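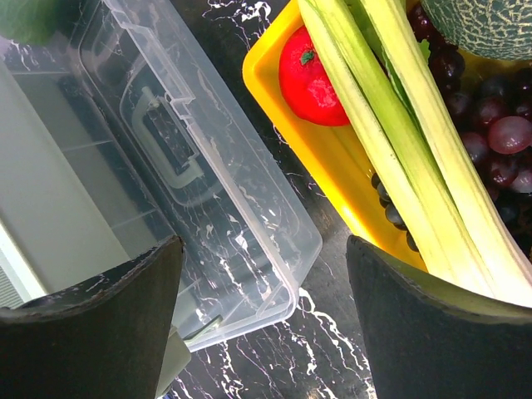
Clinard Household Skills Set
Progress report to the Hevex program office
21 February 2019

We're glad to be writing this one. The last report was mostly about what was broken, and since then the collection has found its rhythm. The set now holds 1,808 accepted demonstrations, and the people recording them are getting better faster than we planned for.

What we've been recording

The kitchen tasks are where most of the growth has been. Produce is wonderful material for a learning system and terrible material for a script. Grapes shift when you touch them, a melon wants to roll, and celery is long enough that it has to be gripped in the right spot or it swings. We ask operators to move one item at a time between a tray and a clear storage box, then to put things back in a different arrangement so that no two starts look alike. Clear plastic is giving the early model trouble, which we expected (it tends to reach for the countertop pattern showing through the box), and we've asked for more examples with the box turned at odd angles.

We also changed how we handle mistakes. Until recently an operator who fumbled a grasp would stop and restart. Now they recover and keep going, and the reviewer tags the recovery. Those tagged stretches have turned into the part of the data our training people ask for first! A policy trained without them freezes after a missed grasp. With them it backs off a little and tries again, and the first time we watched it do that there was some shouting in the room.

Operators and review

Each session runs 36 minutes, followed by a break. We tried longer ones and the quality dropped near the end — slower hands, more wandering, more clips thrown out in review. Every demonstration still gets looked at by a second person before it is accepted. That's slow, and we'd like to keep it anyway for at least the next phase.

The Akl labeling tool is now in daily use. Reviewers can mark the start of a grasp, the release, and any recovery in a single pass through the clip. The one standing complaint is that it loses your place if you switch tasks halfway, and a fix is being tested.

Tools and hanging storage

The second group of tasks is about hand tools kept in a compartment cabinet. Hanging tools ask for a very different motion from anything on the counter: the hand comes in from the front, closes on the handle, lifts a little, and only then pulls away. Operators new to this nearly always pull too early. We now start them on a single hammer and add a neighbor once they're comfortable, and 59 of the accepted tool demonstrations have two hammers hanging close enough that picking one means not disturbing the other. Tools standing upright, such as a utility knife, are a separate task with its own instructions.

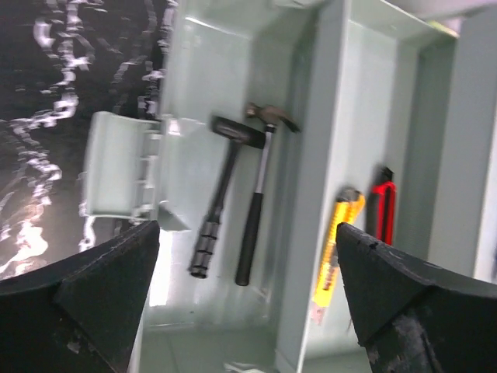 Jad Khasawneh read a draft of this section and asked whether the tool tasks are varied enough yet to be worth training on, or whether the model will simply memorize where things hang. His view is that we should swap positions between sessions even if it costs us volume. We agree, and the swap sheet is written. It goes into use with the next batch.

Next steps

We have 3 things on the list before June. The Vallum site comes online with its own operators, who will train with us first. Tool positions get shuffled as described above. And we'll hold back a slice of the produce tasks that the model never sees in training, so that our next report can give you success rates on arrangements that are new to it.

Spending is in line with the plan, apart from replacement fingertips, which wear out sooner than we budgeted for. We'd like to move a small amount from travel to cover them and will send the request separately.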